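Tape on the table again

If you came through the back room at the Clomton hall in October you'll have seen what I've been up to, and if you didn't, well, I have been sticking blue painter's tape to things. Specifically, to the big sorting table, and I am very pleased with myself about it!

Some background for newer readers. We take in small parts for the lending shelves (hinges, knobs, drawer pulls, game pieces, those little feet that go under appliances) and for years the system was that you tipped a bag out and pushed things into heaps. Heaps wander. You lean over to answer a question and your sleeve marries the cup hooks to the curtain rings, and there goes your evening. Last month I had a bag with more than 66 knobs in it, and I sorted the same ones twice and only noticed when I found my own pencil mark on the underside of one.

So, squares. The idea came from Randi Løken, who used to lay out seed packets this way on her dining table and swears by it. You run your tape the long way first, then across, and every kind of thing gets its own box. I started out with a yardstick and good intentions. The yardstick lasted for 2 strips and after that I went by eye (Åsmund Blomqvist came by, tilted his head at it, and went off to make coffee without a word).

A few things I've picked up, for anybody who wants to try this at home:

Make the squares bigger than you think. I did my first go at 12 inches and it was fine for knobs and hopeless for drawer pulls, which stick out over the lines and look untidy.

Press the crossings down hard with your thumb. That's where the tape starts to go, and once an end is up, every screw you slide past it will catch.

Don't tear it by hand if you care how it looks. I tore some, I cut some, and I can tell you which ones I'm happier with. Scissors live in the top drawer now, please put them back.

And don't fuss over straight! I spent a good 20 minutes peeling up one strip and putting it down again, and the hinges could not have cared less.

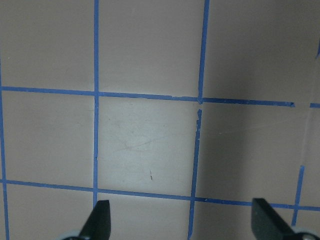
The grid so far. Blue tape, a few gaps, not a ruler in sight.

I know, the upright on the right has a frayed end and the long one across the top has drifted downhill. I'm going to patch the gaps when I get a fresh roll, and then I'd like to write on the tape so we can all tell which box is for what. Pencil hardly shows on the blue, so if you have a dark marker that still works, drop it in the tin by the door.

Next up is the button jar from the Dindach sale. Bring your reading glasses and come sit with me, any evening after six.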